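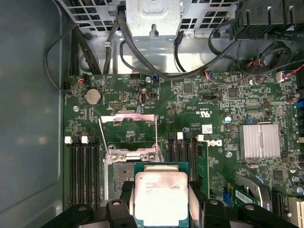 # The Scariest Two Inches in the House

I've changed my own brake pads and once gave my sister bangs the night before a wedding. Neither made my hands sweat like putting a processor into an old Dell.

I blame Ruairí Dolan. He runs Fostico, a repair counter behind a shoe store, and last November he sold me a retired office workstation for $167. It was slow, it was heavy, and I loved it right away (I'm a sucker for anything with a metal case). "Swap the chip," he told me. "It's an afternoon." It was three afternoons, if you count the one I spent reading forum posts and eating crackers.

The thing is, most of the job is housekeeping! You unplug everything, hold the power button for a few seconds, and get the side panel off. Then you meet the dust. Mine had a gray felt blanket over the heatsink that could've lined a coat. I used a soft paintbrush and canned air out on the porch, and my neighbor asked if I was restoring a painting.

Then comes the socket. You open the metal frame, and there's that little field of contacts, so fine it looks like cloth. Don't touch it. Don't breathe crumbs on it. Hold the new chip by its edges, find the corner mark, match it to the one on the socket, and lower it straight down. No pushing, no sliding, no wiggling to "help." If it's lined up, it sits. Then you close the frame, and it takes more force than you'd like. I made a noise.

Sinéad Conneely, who teaches the Saturday repair class at Nic Aodha Hall, has her students practice on dead boards first, lifting a chip out and setting it back until they get bored. I wish I'd known her sooner. She also wipes off the old thermal paste with rubbing alcohol and a coffee filter, a trick I've stolen, and she's very firm about memory: check the manual for which slots to fill first, and push until the latches click.

Mine started on the second try. I'd forgotten to plug the fan back in, so the first try was mostly beeping. I've already got my eye on another one in Ruairí's window, marked $280, and he says he'll hold it until Friday.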